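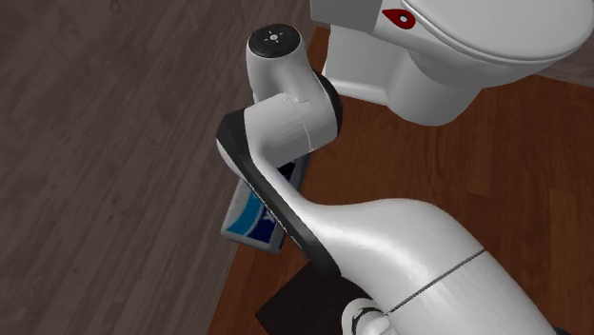 *The Illora cell in simulation, arm over the two wood floors.*

We reset this cell after every 259 runs, and I think that is too late. Dénes Bárány set the figure in October, when a job was 3000 runs and checks were slow.

A simulated arm has no grease to dry out, so people leave it alone. The set-up still needs looking after — start poses, finger limits, grip force.

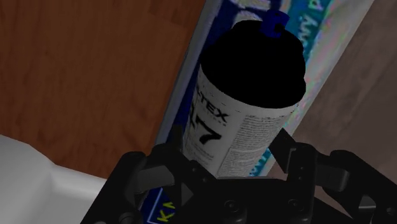
Grip force is the setting I would check first, every eight runs. It takes a minute.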